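March, wood finishes notebook

Second coat of Clerkora oil on the pine offcuts this morning, thinned 2:1 with white spirit. Still tacky at 16 hours. Corina Vasiliu wants the Pedow wax tried over it before we order.

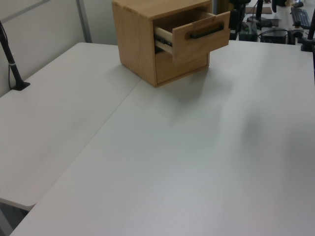
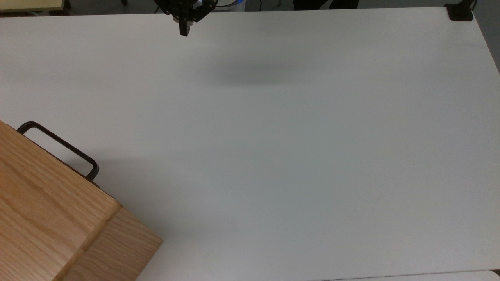
Page last changed: March, 16:00 (E. Crăciun)

Sanded the spare strips to 500 grit, too fine, the oil sat on top. Go back to a coarser paper. Used about 100 ml in all. Oprea tin nearly finished, lid doesn't seal. Ask Corina for the Etorow price list.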